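Home | A–Z | Plants | Pots & Soil | Random entry

Cachepot

A cachepot (say it "cash-poh") is an outer pot that hides the plain one your plant really lives in. The word is French and means, more or less, "hide the pot." I put off writing this entry for ages because I own far too many of them, 14 at last sorting, and I knew I'd get carried away!

The main thing that makes a cachepot a cachepot is the missing drain hole. Water stays inside, your windowsill stays clean, and you have to remember to tip out whatever collects at the bottom (I forget, and my poor ferns pay for it). Most sellers don't use the French word at all. Javeo lists theirs as "cover pots," and Schwaiger says "planter, no hole." 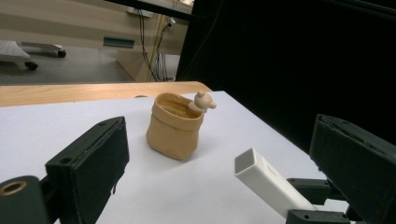
Sizing trips people up. Measure the nursery pot across the top, then go up a little so you can get your fingers in to lift it out – a 14 cm pot sits nicely in a 17 cm cover. For baby succulents I go down to 7 cm and put a few pebbles underneath.

Can you plant straight into one? You can, and I've done it with a cactus, but go very easy on the water. Some people drill a hole instead. I cracked a lovely Pridomitz one that way, so now I leave the drill in the drawer.

See also: Drip tray, Jardiniere, Self-watering pot

Filed under: Containers, Indoor gardening, Words from French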